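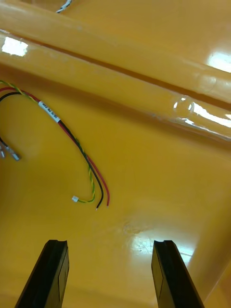
Small loom, stripped ends on the red and black, plug on the twisted pair

Can a robot arm sort and pick up little wiring looms yet, or am I dreaming?

Yu-na Heo
Aug 29, 2022

Hi all, first proper post on here so be gentle! I look after the bench area at a small workshop in Melwood where we put together control boxes for pond pumps. The job everybody moans about is the looms. They turn up tangled in a bag, somebody tips them into a tray, pulls one free, checks the label's still on it and lays it straight with the plug facing the person doing the fitting. Then again. And again. It's not hard work, it's just endless, and my wrists have opinions about it by the end of a shift.

My boss came back from a trade show in March absolutely full of it. Arms that fold towels, arms that load dishwashers, arms that wipe down a worktop, and he's now convinced we could have one doing looms within the year. I'm less sure. I've got a robot vacuum at home that gets beaten by the fringe on a rug, so a floppy bit of wire with a tiny plug on one end and bare copper on another feels like a big ask.

What I'd love to know from anyone who has tried:

Can a plain two-finger gripper pick up thin wire reliably, or does it need something cleverer?

Does the tray matter? Ours are shiny yellow plastic and they throw the light back at you something rotten. I struggle with them myself when the overhead lights are on, so I do wonder what a camera makes of it.

And is it daft to spend money on this now, or should we wait a few years? We do 18 control boxes on a good day, so we're not exactly a car factory.

Sorry that's long. Any experience welcome, even if it's "don't bother".

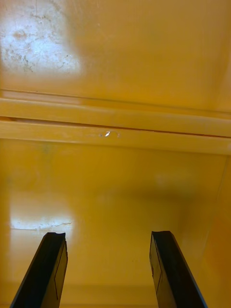
Imtiaz Dewan

Not long at all, and not daft either. I've spent the last seven years on and off fitting arms into small shops like yours (mostly packing and machine loading), and looms are the thing I get asked about more than anything else. So, in your order.

Two fingers can pick up thin wire, yes. Picking it up is the easy bit. The trouble starts one second later, when the rest of the loom does whatever it fancies. Grab a mug by the handle and you know where the rest of the mug is. Grab a red wire in the middle and the plug might swing left, might swing right, might be hooked round its neighbour. The demos you see are often better than you'd think, but they tend to start with one item, laid out nicely, and with plenty of goes at it. Tangled in a bag is another job altogether and I wouldn't promise it to anyone.

Where I'd grab it depends on what happens next. If it's only going from tray to bench, take hold of the bundle near the label, where the wires run together. If it's going into a socket, you want the plug itself between the fingers, and then you're fussing over fractions of a millimetre and the whole thing gets slow.

Now the tray. It matters more than the arm, in my book! Gloss is horrible. A bright patch on the plastic wipes out whatever is lying in it, and if you've got a yellow wire on a yellow floor you've made life hard for yourself twice over. Scuffs and scratches inside the glare don't help, they come out as little dark squiggles and a camera can take one for a strand of wire. I had a job with Plotard, a lighting firm, where we spent a fortnight fiddling with software and then fixed most of it with a sheet of matt grey rubber in the bottom of the tray and a cheap diffuser over the lamp. I still blush about the fortnight.

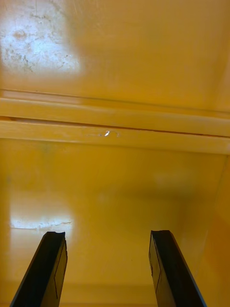
The other thing with trays is the shape. Moulded ones with ridges and rounded corners are lovely for people because you can scoop against the side. Gripper fingers are wide and stiff and they want room either side of the wire to close. Anything that slides up against a wall or tucks itself under a lip is going to be left behind, and then you need a person to come and flick it back to the middle. Flat floor, low sides, as plain as you can get it.

As for money, I'd wait on the full job, but I'd do a small trial of the easy half. Have a person separate the looms and lay them out, and let an arm do the moving and the label check. Hire, don't buy. And count how many times somebody has to step in, because that's the number your boss won't have been shown at the trade show. If it's 2 in an hour, fine. If it's 10, you've simply swapped one boring chore for another.

Dorothy Tapley

We looked at one for our place in Lonora and didn't go ahead. Ask your supplier if the looms can come on a card or pegged in a row instead of loose in a bag!! Ours did it for pennies and the moaning stopped. Still waiting for the robot that does my ironing.

Eusebio Espinoza

Agree with Imtiaz on the matt liner. One small thing to add, watch the stripped ends. Rigid fingers closing on bare strands will splay them, and then they won't go into the terminal without a twist from somebody. Soft pads on the fingertips help a bit.

Can't speak for laundry or dishes, only wire.

Yu-na Heo

Oh this is brilliant, thank you all. I've ordered a bit of grey rubber matting for the trays whatever happens with the robot, and I'm going to ring the supplier about cards tomorrow - can't believe we never asked. Imtiaz, would you mind if I messaged you about who to hire from?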